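Section 3. Setting Up the Shared Label Printer

Read this section before you load labels or connect the printer to a workstation. The printer must be on a flat surface with its power switch off when you start. If your printer was moved from another building, do all of the steps again, including the alignment in 3.4. Settings saved at the old location are kept in memory and will not match the new label stock.

3.1 What you need

The Holten desktop label printer
The power supply and cord that came with it
One USB cable, or a network cable if the printer will be shared
One roll of standard white labels
A dry, lint-free cloth

Cleaning pens and spare rolls are kept in the supply cabinet at Mendholm. Ask Marjan Yazdani for the key. Sign out the roll on the sheet inside the door, and write the bench or room it is going to.

3.2 Loading the labels

1. Check that the power switch is in the off position.
2. Press both side latches and lift the cover until it stays up by itself.
3. Pull the two roll holders apart and set the roll between them. The labels must feed from the top of the roll, printed side up.
4. Let the holders close on the roll. The roll should turn freely. If it drags, lift it out and check that the core is seated on both holders.
5. Pull out enough backing paper to reach past the front edge of the printer.
6. Slide the paper under both guides. Turn the guide wheel until the guides touch the edges of the paper without bending it.
7. Lower the cover and press down on both sides until you hear each latch click.

Caution: The print head is under the cover and gets hot in use. Let the printer stand for 3 minutes after its last job before you touch anything near the head.

Caution: Do not use a knife or scissors to free a stuck label. A scratch on the roller leaves a mark on every label after it, and the roller is not covered by the service contract.

Note: Rolls bought before October have a wider gap between labels. They can be used up, but you must run the alignment again each time you change from one kind to the other.

3.3 Connecting the printer

For one workstation:

1. Plug the power supply into the printer first, then into the wall outlet.
2. Turn the printer on and wait for a steady green light.
3. Connect the USB cable to the printer and then to the workstation.
4. Open the printer list and choose the entry that ends in the number on the printer's asset tag.

For a shared printer:

1. Connect the network cable before you turn on the power.
2. Turn the printer on and hold the feed button until the light blinks 2 times, then let go. The printer prints a settings label.
3. Send the address on the settings label to Seidu Amissah, who will add the printer to the queue.
4. Wait for his reply before you send a test job. Jobs sent to a printer that is not in the queue are lost and will not print later.

Keep the settings label. Stick it to the inside of the cabinet door nearest the printer, where the next person can find it.
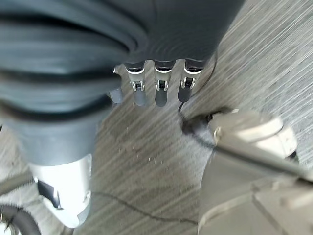
Ovetbridge Technical Services, Equipment and Labeling Team

3.4 Aligning the labels

The printer has to learn the length of the label and the gap that follows it. Do this after every change of label stock and any time the text starts to creep up or down.

1. Make sure the cover is closed and the light is steady green.
2. Press and hold the feed button until the light blinks 3 times, then let go.
3. The printer feeds several blank labels and stops. This is normal.
4. Press the feed button once. One label should come out and stop with its edge at the tear bar.
5. If the label stops short or runs past the bar, repeat steps 2 through 4.

If the label still stops in the wrong place, open the cover and wipe the gap sensor with the dry cloth. Paper dust on the sensor is the usual cause. Do not use water or window cleaner.

3.5 Printing a test label

1. Open the label program and choose the template named Mahmoudi Standard.
2. Type the asset number in the first field. Leave out spaces and dashes.
3. Type the room in the second field. Long room names are cut at 40 characters.
4. Set the number of copies to one and print.
5. Check that all of the text is inside the border and that the bar code has clear white space at both ends.
6. Scan the bar code. The number on the scanner must match the number you typed.

If the print is pale, raise the darkness setting one step and print again. If the bars run together, lower it one step. A setting that is too dark wears out the head early, so use the lowest one that scans cleanly.

Note: Old templates may still show up in the list on some workstations. Do not use them. Their bar codes leave out the building code, and the inventory system will reject them.

3.6 Applying labels to equipment

Wipe the surface and let it dry. Pick a flat spot that can be read without moving the equipment. Do not cover a serial number, a vent, a warning notice or another label. Press from the middle out to the edges.

Remove an old asset label before you apply a new one. If it will not come off in one piece, warm it with your hand for a minute and peel slowly from a corner.

3.7 Getting help

Printer faults and blinking red lights: Jamshid Moradi
Templates and asset numbers: Forough Fallahi
Scanner set-up: Pouran Daneshvar, see Section 4

Have the asset tag number ready when you call. Leave the printer switched on if you can, so that the light pattern can be checked.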